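Ruth Dunmore's nursing history book is finally out

I've been bugging Ruth Dunmore about this book for so long that I'd stopped expecting an answer, so you can imagine the noise I made when a copy landed in my mailbox in July. It's called The Night Sisters of Dudanley, it's her second book, and it covers the women who ran the wards at the old Dudanley cottage hospital before there was a proper nursing school anywhere near the place.

Ruth taught me in my first year at Bainbridge (badly hungover, me, not her) and she was already collecting this stuff back then. She'd come into class with photocopied ward ledgers and make us work out who'd been on shift and for how long. I hated it at the time! Now I've got 472 pages of it on my kitchen table and I can't put it down.
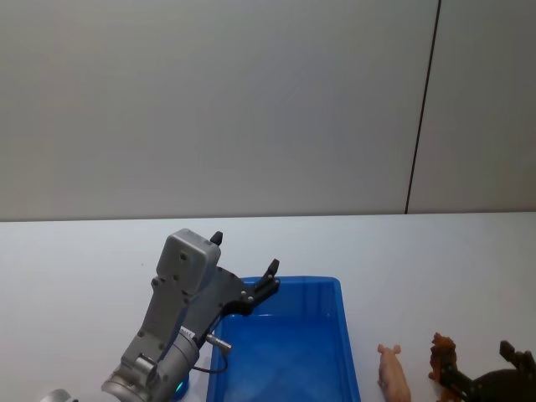
A robot arm at a white tabletop.

The book has 18 chapters, and the ones I'd send you to first are the two on training. Student nurses at Dudanley paid for their own aprons and got fined for breaking thermometers, and one of them, Ada Brollell, kept a diary where she wrote down every single fine. Ruth found the diary through Ada's great-niece and quotes big chunks of it. Ada is very funny about the matron and very rude about the porridge.

Declan Bellamy wrote the foreword, and he also pushed Ruth to add the long appendix on pay, which I thought I'd skip and then read in one sitting.
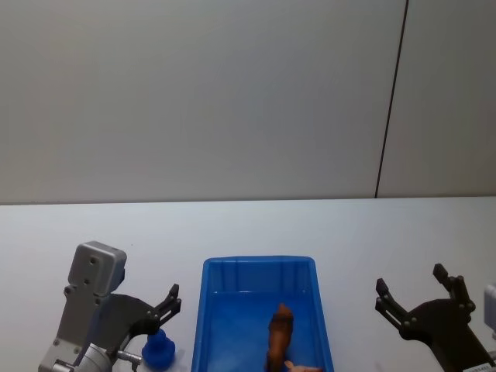 There are a couple of things I'd grumble about. The index is thin for a book this size, and I'd have liked a map, as I kept losing track of which ward had moved into which building after the fire. Rania Bataineh, who teaches the history elective now, tells me she's putting it on the reading list anyway and making her own map for the students. I've asked for a copy of that too.

Ruth is giving a talk in the Bainbridge library at 2 in the afternoon, the same day the fall students come in for orientation, so parking is going to be awful. The room holds 100 and you don't need a ticket. Lionel Fairclough will be asking the questions, and there'll be books for sale by the door. Bring your own copy if you've got one and she'll sign it. She signed mine "to my worst ledger reader," and I'm keeping it forever.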